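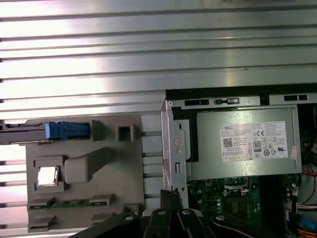
Chapter 7
Taking a Desktop Computer Apart

Chapter 6 dealt with the tools and the work area. In this chapter the student begins work on the computer itself. The subject is the ordinary desktop tower, a type still found in large numbers in offices, libraries and schools, and the aim is to remove its main parts in good order so that each may be tested, used again or sent on for recycling.

A tower that has reached the end of its service is seldom worn out in every part. A power supply may have failed while the memory remains sound. A hard drive may be too small for its owner and still be suitable for a teaching machine. The work of the recovery technician is to separate the parts without harming them and to record what each one is.

After studying this chapter, the student should be able to:

Name the main parts inside a desktop tower and state what each one does.
Remove a hard drive together with its caddy.
Read a power supply label and copy the ratings correctly.
Recognize an open processor socket and protect it from damage.
Complete a parts record for one machine.

Key terms: bezel, caddy, chassis, drive bay, expansion slot, latch, retention frame, socket.

7.1 The Case and Its Position

The steel body of the computer is called the chassis. The plastic face at the front is the bezel. For nearly all of the work in this chapter the tower is laid on its side with the side panel removed, so that the interior faces upward. In this position the parts rest in the case by their own weight and the student has a clear view of every cable.

The power cord must be unplugged before the panel is opened. The student should then press the power button once and wait. A power supply is never to be opened in this course, even when it is known to be faulty.

7.2 Drives and Drive Bays

Drives are held in metal or plastic cages known as drive bays. In many office machines no screwdriver is needed to release them. The drive sits in a plastic caddy, and a colored latch or tab marks the place where the hand should press. Makers often choose one bright color for every part that is meant to be moved by the user, and a student who learns this habit will save much time with an unfamiliar model.
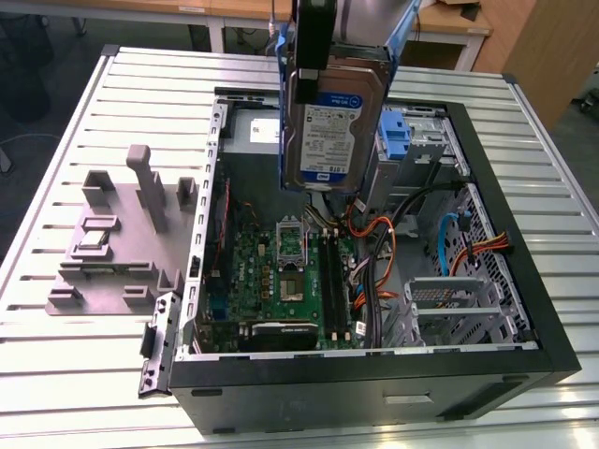
Text by the Denodia Technical Education Service
Second edition, revised for classroom and workshop use

The power and data cables are disconnected first. Each plug is pulled straight back by its body, never by the wires. The caddy is then released and lifted clear of the bay with the drive still inside it. The two should be kept together until the label has been read, as the caddy often fits only one family of cases.

A hard drive may hold private records. At the Droma Recovery Workshop, where the exercises for this chapter were tried, 502 drives were received in a single school year, and every one was entered in the log before it was placed on the storage shelf. The same rule applies here. No drive leaves the bench without an entry.

7.3 The Main Board, Processor and Memory

The large green board is the motherboard. Every other part is joined to it, either directly or by cable. Its most delicate feature is the processor socket. When the processor has been taken out and the metal retention frame stands raised, the contacts are exposed, and a dropped screw or a careless sleeve can ruin the board.

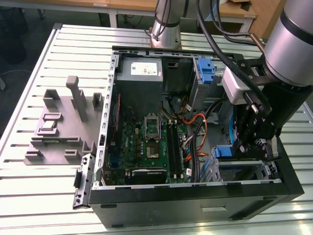
For this reason a removed processor is given a fixed place of its own. A holder shaped to the chip is best – a clean, padded tray is acceptable. It is handled by the edges only. If the board is to be kept, a protective cover should be fitted over the open socket as soon as one is at hand.

Memory modules stand in long, narrow slots, with small latches that hold them in place. The latches are opened before the module is lifted. A graphics card, where one is fitted, occupies an expansion slot and may be secured both at the slot and at the rear of the case. Both points must be freed before the card is drawn out.

7.4 Reading and Recording Labels

Labels give the maker, the model and, in the case of a power supply, the electrical ratings. They should be copied exactly, including any letters that seem to have no meaning. The Zúñiga parts register, kept for the use of partner schools, now lists 3,406 entries, and almost 84 of these had to be corrected because one character had been misread.

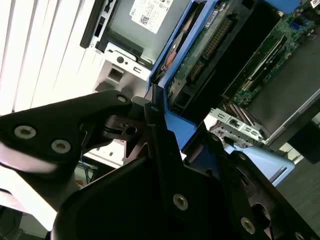

Figure 7.4 Work at an open chassis. The white label at upper center carries the name DELL and a printed code.

Where a label is hard to reach, the student should wait until the part has been removed before copying it. Labels are not to be peeled off. A part without its label is placed in the Kovberg tray, named after the storage system used in most of our workshops, and is examined later by the instructor.

7.5 Order of Work

Unless the instructor directs otherwise, parts are removed in the following order: drives, expansion cards, memory, processor, power supply, motherboard. Cables are freed as they are met and laid beside the part they served. Section 7.6 takes up each of these steps in turn, beginning with the hard drive. Students should have the parts record on page 123 at the bench before they start.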